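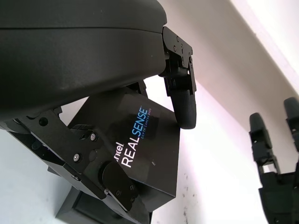 Fig. 3. Gripper with one padded finger in view, depth camera beside it, hand at right.

Section 4: Fitting and checking the camera (Tadau wrist kit)

Before you start, switch the arm off at the wall. Pausing it from the tablet does not count, however firmly you press.

1. Lay out the Celis bracket and its screws on a towel. The screws are small and dark, and so, in all likelihood, is the underside of your bench.

2. Hold the camera box so its top edge faces the connector piece under the rounded housing. The D435 lettering should face outward, where you can read it with your head tilted.

3. Start every screw by hand, then tighten them in turn with the short driver. Stop when they are snug. The Minhas driver in the kit has no clutch and will keep going as long as you do.

4. Move the linkage by hand through its full travel. The plates may pass in front of the camera box from some angles but must never touch it. If you hear scraping, go back to step 2.

5. Wipe the finger pad with a dry cloth. The texture is meant to be there – please don't sand it.

6. Restore power and run the 18-point check from the Setup menu. Keep your own hands out of it.

Note: If a robotic hand is mounted nearby, leave clear air between its fingertips and the gripper. The Talarmont software knows where the arm is. It has no opinion on what else you have put in the room.

Caution: The pivot at the lower end of the linkage will pinch. It does this to experienced users too.

Service: Check the bracket screws every 4,000 cycles. Our test unit worked one loose at 1,259, after a repair by the person who wrote this section. Replacement pads come in packs of three, order code on the lid.

Error E3 after step 6 means the camera cable is not fully seated. Push it in until it clicks, then run the check again.

Text: Bimla Awasthi. Revised 26/02/2018. Replaces the May sheet.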